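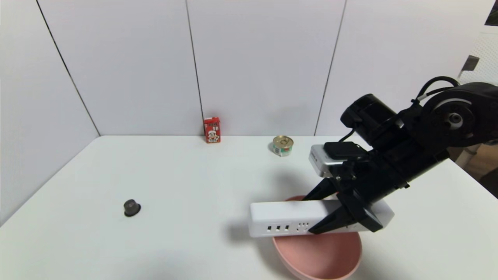
Ticket 2518
Product: Skodeck Bookings, desktop version
Site: Prorkthorpe swimming pool, front desk
Status: Reopened by customer

Hi again! I'm reopening this one, sorry. The reminder texts are still going out twice to some of our swimmers, and the second one has the wrong lane on it. Your last reply said to clear the queue and restart the sender. I did both on Tuesday before we opened and got a lovely clean morning out of it, then at 4:15 pm the doubles started again. One lady got three (she was very nice about it, but she did come in early to complain).

What I see in the log each time is "3292 – message already claimed" and then it sends anyway. I searched the help pages for 3292 and only found something for the tablet version, and we don't have that.

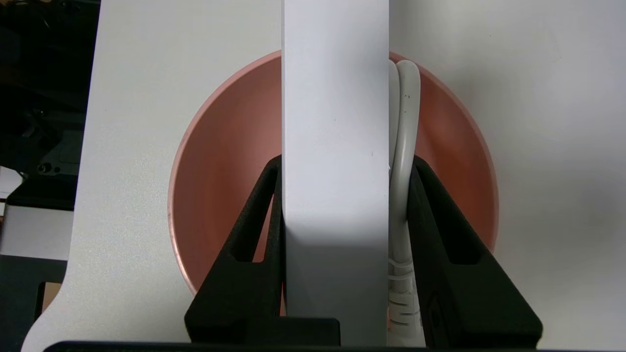 The log also shows the sender losing its connection for a second or two right before each batch of doubles, so I spent my lunch break on the network side like you asked. Different port on the router, no change. Different computer on the same port, no change. Then I looked behind the desk and found our network cable had been squashed into a tight loop, pretty much like the white one in the pink bowl, so I got a new one out of the cupboard and ran it straight. The dropouts stopped completely. The doubles didn't! So I think we had two problems and I've fixed the boring one.

Next thing I tried was the batch size. It was set to 50, and I remembered that the doubles always seem to come in a clump, all from the same class. I turned it down to 10 and let the evening reminders go. Still doubles, but a smaller clump, and every one of them was for Aqua Fit
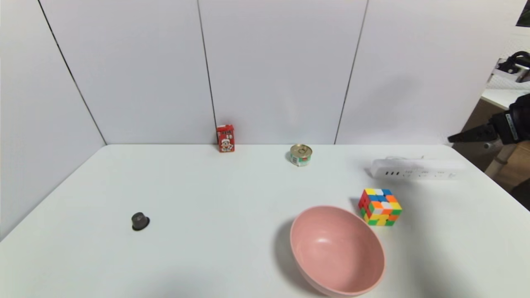

which is the only class we moved over from the old Kapoor calendar by hand. Everything else came across with the import tool. So I opened Aqua Fit and looked at the repeat settings, and there are two series sitting on top of each other with the same name and the same start time – one has lane 2 and the other has lane 4. On the week view you only see the top one. You have to go into month view and click the little arrow to see there's another underneath.

I haven't deleted anything yet. The last booking number on the lane 4 series is 2928, and I'm scared that if I remove the series I'll take people's paid bookings with it. Can you tell me whether they move over to the other one or just vanish? 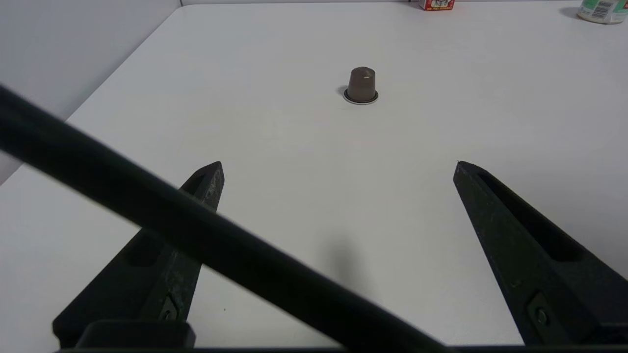

Dana Whitcombe
Front desk lead, Prorkthorpe swimming pool

Update, same ticket: thanks for the quick answer. I used Merge Series like you said (it's under More, then Repeats, if another customer goes looking for it) and kept lane 2. All the bookings came along, including 2928. I sent myself a test through Amilach and got one text with the right lane.

Two leftovers. The sent count on the dashboard still includes the doubles, so will we be billed for those by Amilach or can you take them off at your end? And should I put the batch size back up, or does it not matter for a place our size? I've left it at 10 for now. Please keep the ticket open until the December timetable has gone out, as that has the extra Aqua Fit sessions in it and I'd like to see those go through once before we close it.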